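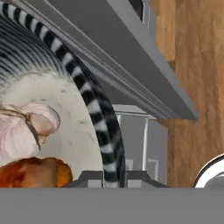

Ticket opened by Kwesi Baidoo, Billdale office. The ideas board for the regional goals programme is losing votes. Members put forward a goal, other members back it, and the total on the public page ends up lower than the total in the weekly export. The problem is easiest to see on the food goals, and the entry "Grow your own garlic" is the one I have used for all the tests below. The export gives it 60 votes. The public page gives it 42. I have cleared the browser cache, tried a second computer and asked Udgate to look from their end. They get 42 as well.

Priority: normal
Area: voting, public totals
Affects: Billdale and Udgate for certain, Pendik not checked

Reply from Iddrisu Aryee, support
Please send the export file and tell me whether the entry was ever merged with another one. Please also say if votes are still being accepted on it.

Reply from Kwesi Baidoo
File attached. Votes are accepted, I added one and took it off again and the page moved both times. I don't know about merging. Theophilus Frimpong looked after the board until February and may remember.

Reply from Theophilus Frimpong
Yes, it was merged. There were two garlic entries, one from us and one from Udgate, and I joined them with the Merge button. I did the same for six others in the same sitting, mostly water and transport. I did not check the totals afterwards.

Reply from Iddrisu Aryee, support
Thank you, that narrows it down. When two entries are merged the votes should move to the one that is kept. The export reads the vote table directly, so it finds both sets. The public page reads a stored total, and I think the stored total is not being worked out again after a merge. Kwesi, please open the entry as an administrator, press Recount, wait for the page to reload and give me the figure.

Reply from Kwesi Baidoo
Pressed Recount twice. Still 42. No error message. The "last counted" line under the total did not change either.
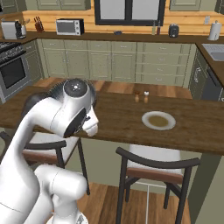

Pendik, May 23, 2002

Log kept by Gervásio Falcão, who has access to the server here.

Looked at the job list first. Recount requests go into a queue and are meant to be picked up by the nightly job. The queue had entries going back months, so the job has not been running. The line that starts it was commented out when the board was moved to the Pešek machine and was never put back.

Took a copy of the vote table. Put the line back and started the job by hand. It stopped after some 4 minutes with "duplicate member". The cause is members who voted on both entries before the merge. The job expects one vote per member per goal and gives up when it meets a second.

Changed the job to keep the earlier vote and skip the later one. Ran it again and it finished. The other merged entries went through in the same run. The garlic entry still needs checking by someone who knows the members.

Reply from Kofi Gbeho, Udgate
The new total is below the export but above what we had. I compared the difference with our list and every missing vote belongs to a member who had backed both versions. I am happy with that. Can the export be made to leave the doubles out too? Otherwise we will get the same question every week.

Reply from Iddrisu Aryee, support
I have opened a separate request for the export. Until that is done, please quote the public page in reports. Kwesi, check the page again after tonight's run and if the "last counted" line has moved I will close this one.

Status: waiting for customer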